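Rallutstead Court Watch
Minutes of the September meeting

Present: Bernadette Nic Aodha (chair), Kevin Madigan, Aoife Mulligan, Jitendra Pant, Tekle Negussie (minutes)

Meeting opened at 6:45 pm. Minutes of the last meeting were approved with one correction. Kevin did not say the clerk's office "agreed" to post the daily hearing list by 8 am. He said the clerk's office said it would look into it. The posting still goes up whenever it goes up.

1. Observer reports

Aoife sat in on morning arraignments in the small courtroom. Most people had their first conversation with a public defender in the hallway, a few minutes before their case was called. She said the judge was polite and asked each person if they understood. Every person said yes. Aoife does not believe every person understood, and said a yes given in that room at that speed tells us very little.

Jitendra attended two bail hearings. In one, the prosecutor asked for an amount, the defense asked for release, and the judge set the prosecutor's amount without giving a reason that could be heard from the public seats. Kevin asked if a reason might have been given at the bench. Jitendra said maybe, but he can only report what he heard. Agreed that the form should read "no reason heard" and never "no reason given."

Bernadette reminded everyone to write down the start time of each case. Half the forms turned in this time had no start time on them, and without it we can't say anything about how long people wait. 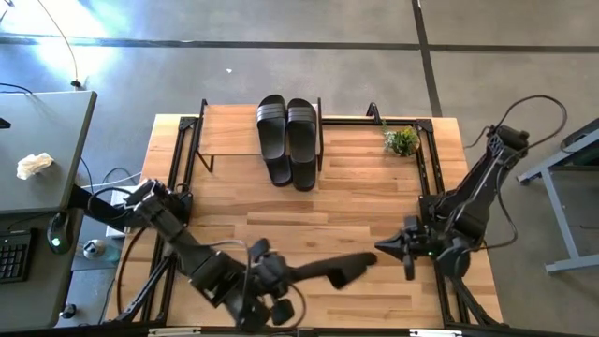 2. Audibility in the courtroom

Carried over again. The court administrator's letter says the microphones were tested and found to be working. Aoife pointed out that a microphone can work fine and still be pushed to the far end of the table. Tekle asked who tested them and whether anyone sat in the back row during the test. The letter doesn't say.

Kevin thinks we should accept the letter and move on to things we can win. Bernadette disagreed. An open courtroom where the public can't hear is open in name only, in her view, and she would like to see the test results before anyone here calls the matter closed.

Action: Tekle to write back and ask for the date of the test, how it was done, and where the listener was sitting.

3. The Kenetti reminder system

Long discussion. The county wants to pay Kenetti to send text message reminders before court dates. The handout we were given says missed appearances will drop sharply. It does not say compared to what.

Jitendra went through the handout. The pilot covered 400 people. There was no comparison group that he could find, and people who had changed phone numbers seem to have been left out of the count. Those are the very people you would expect to miss a date. He isn't against reminders, which he thinks probably do help. He is against paying for a result that hasn't been shown.

Aoife said a text is cheap and a bench warrant is not, and she would rather have a half-proven system than none. Kevin asked whether the messages would come in any language besides English. The handout is silent on this. Bernadette asked who keeps the phone numbers afterward and whether the prosecutor's office can see them. Also silent.

Tekle asked why the county can't send the texts itself. No one present knew. Kevin said the usual answer is staffing, and that it has been the usual answer for as long as he has been coming to these meetings.

Moved by Jitendra, seconded by Aoife: that we send the county a letter with four questions (comparison group, changed numbers, languages, who can see the data) and take no position until we have answers. Passed, Kevin abstaining. He asked the minutes to show that he thinks the contract will be signed before anyone reads our letter.

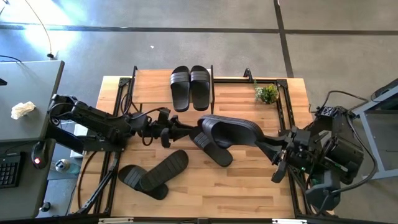 4. Request for sealed file index

Bernadette reported on the Rorell matter. We asked for the index of documents in the case, not the documents themselves. The clerk's reply says the index is "unavailable at this time," and gives no rule or order behind that. A judge may well have sealed it. If so, there should be an order, and the order should have a date on it.

Kevin had been told by someone at the counter that it was a software problem. Aoife had been told by someone else at the same counter that it was under review. Both may be true – or neither. Agreed that counter talk will not go in our report in either version.

Action: Bernadette to ask in writing which rule the clerk is relying on.

5. Training for new observers

Around a dozen people signed up at the library table. Going by past years, Jitendra expects far fewer to show up for training and fewer still to sit through a full morning calendar. Aoife offered to cut the training to 45 minutes. Kevin wants the part on what not to say to defendants and their families kept at full length, after the complaint last spring. Agreed.

The handbook still lists the old security rules. Phones are now allowed but must be off. One deputy has been telling observers they can't take notes, and that is wrong. Observers should stay calm, stop if ordered to, and write down the time and what was said.

Action: Aoife to fix the handbook page before training.

6. Other business

Parking validation has ended at the garage next to the courthouse. Kevin asked about paying observers back. Put off until we know what's in the account.

Letters under items 2 and 3 to be sent around for comment before they go out. Comments within 2 days, please, and on the wording only, as the content has been voted on.

Meeting closed at 8:20 pm.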